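Drollora Charting Module: Pre-Release Inspection Checklist, RSI and Trailing Stop
Inspected by: Yolanda Campos
Build: January
Data set: Flitero end-of-day prices, 1,011 bars

1. Lookback period
Default is 14 bars. The value shown in the settings panel matches the value used in the calculation. The first RSI value is plotted on the bar after the lookback is filled, and no value is plotted before it.
Result: PASS

2. Smoothing method
Average gain and average loss use Wilder smoothing. The first average is a simple mean; each later average carries the previous one forward. Switching to simple smoothing redraws the line and changes the label.
Result: PASS WITH COMMENT
Comment: The label changes, but saved layouts reopen with the old label.
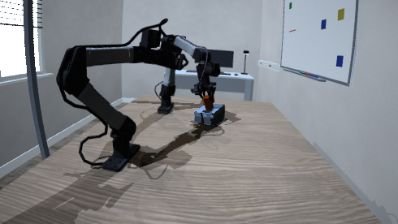

Woo-jin Ryu: Item 2 should be a fail. A user who reopens a layout will read a simple-smoothed line as a Wilder line and may place orders from it. Please log it as a blocker or tell me where the warning appears.

Changed to FAIL. There is no warning. Assigned to Ju-won Bae.

3. Zero-loss case
When average loss is zero and average gain is above zero, RSI must return 100. When both are zero, it must return 50. Tested on a rising series and on a halted symbol.
Result: PASS

4. Overbought and oversold lines
Lines default to 70 and 30. They can be dragged, typed in, or hidden. The upper line cannot be set below the lower line.
Result: PASS
Comment: Typing a blank value resets the line to its default with no message. Accepted for this release.

5. Trailing stop distance
Stop is set at 2 times average true range below the highest close since entry. For a long position the stop may rise or stay level. It must never fall, even when the range widens.
Result: FAIL
Comment: Stop fell on six bars in the Flitero set. All six follow a gap up with a wide range. The code recomputes the stop without comparing it to the prior value.

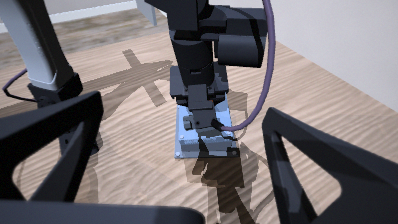 Robot arm over a wood-grain tabletop, simulated view.

6. Price adjustments
Splits and dividends are applied before any indicator is computed. Check one symbol with a split inside the lookback window.
Result: PASS

7. Alerts
Alerts fire on bar close only. Intraday crossings that reverse before the close must not send a message. Hacer Gündoğdu repeated this test on the Nikanville server with the same result.
Result: PASS

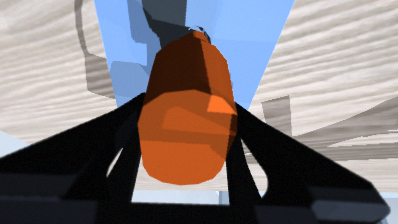

8. Line rendering
The RSI line must pass through every computed value at all zoom levels. At wide zoom the module drops points to save drawing time, and turning points near 70 and 30 are lost. The optional curve smoothing does not hide this: the line is still drawn as short straight segments, much like the outline of the orange object in the gripper. Peaks must be kept when points are dropped.
Result: FAIL

Open items: 2, 5, 8
Retest: Ah-rin Choo, same data set, after the stop comparison is added. Items 3 and 7 are to be rerun with the fix for item 5.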